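Arkaleo amplia recolha de demonstrações para manipulação com fundos variáveis

A Arkaleo iniciou em julho a segunda fase da recolha de demonstrações destinada ao treino do Kimden, o seu modelo de controlo para braços robóticos de bancada. A fase prevê 900 episódios gravados por teleoperação, distribuídos por 15 configurações de fundo e de piso. A primeira fase, concluída na primavera, usou uma única superfície cinzenta lisa.

A alteração decorre dos ensaios internos feitos com a versão anterior do modelo. Segundo Ülle Uibo, responsável pela avaliação, a política aprendida mantinha um desempenho estável sobre o piso cinzento e degradava-se quando a superfície apresentava desenhos ou contornos marcados. Em vários casos, a pinça dirigia-se para uma mancha impressa e fechava sobre ela, deixando por agarrar o objeto colocado ao lado. A equipa atribuiu o comportamento à falta de variação visual nos dados de treino e optou por corrigi-lo na origem, sem recorrer apenas a aumento sintético de imagens.

Cada episódio corresponde a uma tarefa curta de aproximação, preensão e deslocação, com duração máxima de 23 segundos. O operador conduz o braço a partir de um comando mestre e dá o episódio por terminado com um pedal. São registados o vídeo da câmara de punho, as posições das juntas e a abertura da pinça. Os episódios em que a preensão falha são conservados e etiquetados à parte, para uso posterior no treino de um classificador de sucesso.

A sessão de operação está limitada a 60 minutos por pessoa. Tahmineh Esfahani, que coordena os operadores, refere que as trajetórias gravadas para lá desse limite tendem a conter mais correções junto ao objeto, o que introduz ruído nas ações de referência. A posição inicial do braço é sorteada antes de cada gravação, tal como a dos objetos.

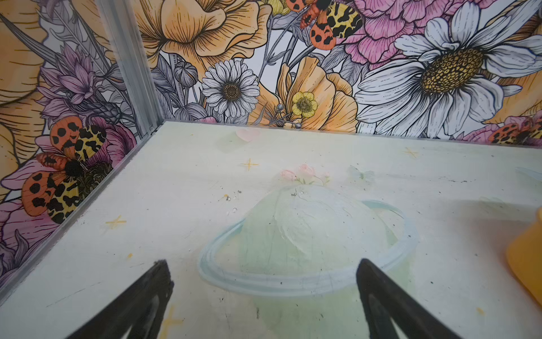

Os fundos impressos foram especificados por Rūta Kairys com base num critério simples: conter elementos que possam ser confundidos com objetos manipuláveis. O conjunto floral é considerado o mais exigente da série. As paredes têm flores de grande dimensão, com contorno preto, e traças de asas alaranjadas; no piso claro, um planeta com anel pintado fica entre os dois dedos da pinça durante a aproximação, apesar de não haver ali nada para agarrar. As estrelas amarelas dispersas pelo mesmo piso cumprem função idêntica em escala menor.

A validação será feita com três fundos excluídos do treino, entre os quais o designado Dallumness, de padrão geométrico. A Treloar, que fornece as células de ensaio, vai repetir os testes nas suas instalações com um braço de outra geometria. A Arkaleo não indicou ainda se os dados serão disponibilizados a terceiros; a decisão depende da revisão dos termos de utilização das ilustrações.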